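Cube shelves in small bedrooms: the gallery
August 30, 2024

Every storage article says the same thing: buy a white cubby shelf, put it in the bedroom, and the mess goes away. I don't believe it. I lived with one in Tukent for four winters and all that happened was that the mess got corners. Still, readers of the Vurnell newsletter keep asking, so I have gone back over the small bedrooms page and rewritten the notes.

My doubts, for what they are worth. The Jornier guide promises that a cube unit "gives back" floor space. It doesn't give anything back. It takes up a strip along the wall, and in a room where the bed already has the best of it, that strip matters. The guide also says to leave 300 mm clear at the front. Fine, until something else needs plugging in.

Then there is the top. Any flat surface at that height collects whatever was in your hand when you came in. Mancuso sells a set of baskets to cure this, at 204 a set when I looked in January, and I remain unconvinced that a basket cures anything.

Air purifiers are my other grumble. The tall ones want open space on the intake side, and in a small bedroom they end up as one more piece of furniture to walk round. 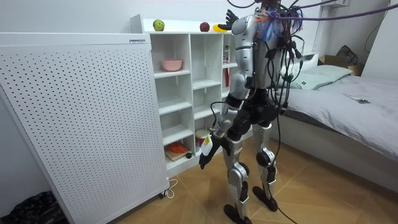
Small bedroom, wood floor. Fruit on top of the white cubby shelf, and a tall air purifier on casters taking its share of the room.

More bedrooms will be added when I have been talked into them.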